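## Endham goes to see the robots

2023-06-08

The Endham branch outing to the Stelisside open day left on time, which members of long standing will know is news in itself. Stelisside, if you missed the notice in the last issue, occupies the old Brullard building on the far side of the bypass, and for one afternoon a year it lets the public in to watch its machines pick things up and put them down again.

We were given badges and a leaflet. The leaflet informed us that the arm on the main stand had made 3577 attempts at picking something up since September, and that 2661 of them had gone well. The remainder were described as "learning opportunities", a phrase I intend to use about my parallel parking.

The first half hour was talk. There were slides, one of them upside down, and a long explanation of why a thing any toddler can manage is so troublesome for a machine. A toddler, we were told, has had months of practice by the time it can raid a fruit bowl, and has no sense of shame about the early results. The arm has the same job to do with two fingers and a camera near the wrist. It also has an emergency stop button, and several parents in the audience looked at that with open envy.

Then came the demonstration proper. The software is called Liang, and it works out where the fingers should go before anything moves. This takes a while. We stood in a half circle and watched it think. Somebody unwrapped a toffee and was glared at. When the arm finally set off it did so at the pace of a man carrying a full tray through a crowded pub, and when it stopped short to think again there was a sigh from the back row that I'm told can be heard on the recording.

Soft things and shiny things are the trouble, apparently, along with anything that rolls. The wrist camera's view was up on a big screen, so we could all follow the approach and offer advice, most of it contradictory. Fingers together, basket ahead, and the whole room leaning slightly to the left to help.

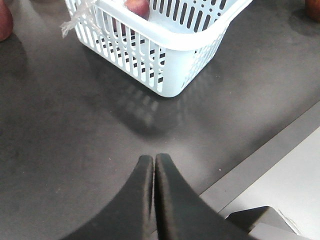
Endham's own verdict, delivered on the coach, was that it would be quicker to do the job yourself, but that the same was once said of the washing machine, and look how that went.

Tea was 2 pounds a cup and came from an urn. The urn worked first time.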